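Wostness Home Front Letters – README

Contents

This dataset holds transcriptions of letters sent to the Wostness town relief fund during the First World War, together with the fund's replies where a carbon or draft survives. There are 700 letters in the current release. Most are from families of men serving overseas and deal with separation allowances, coal, rent and parcels.

The originals were kept in three deed boxes at the Trumevholm reading room. One box had been damp at some point and its letters have more gaps than the others. 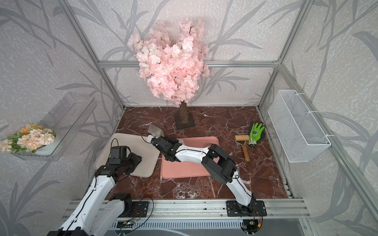
Each letter is one row in letters.csv. The columns are letter_id, box, folder, sender_role, month, year, text and notes. Sender names are held in a separate file, senders.csv, joined on letter_id. Month is left blank in 193 rows where the heading is torn off or unreadable.

Transcription

Spelling and punctuation follow the original. Line breaks are not kept. Illegible words are marked with [?] and struck-out words are placed between double slashes. Ranks and regiments are given as written, even where they disagree with the service rolls – the notes column records the difference if we found one.

Place names were matched against the Cosik gazetteer. Matches are in places.csv, with a flag for those made by hand. Farm names are poorly covered.
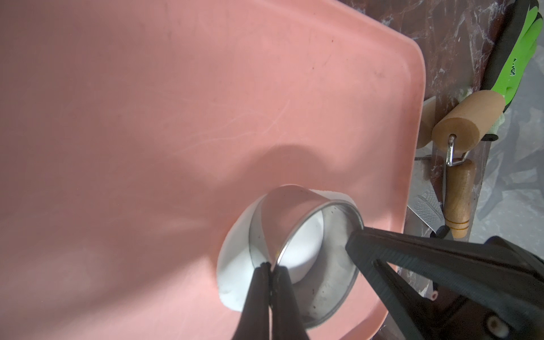
Known problems

Folder 18 was transcribed twice by mistake. The second version was kept and the first is in the archive directory.

Postcards are not included. Letters from the Lo Presti bakery about flour supply are filed under sender_role "trade", though two of them are partly personal.

Changes

August release: column order fixed, duplicate rows removed, encoding changed to UTF-8.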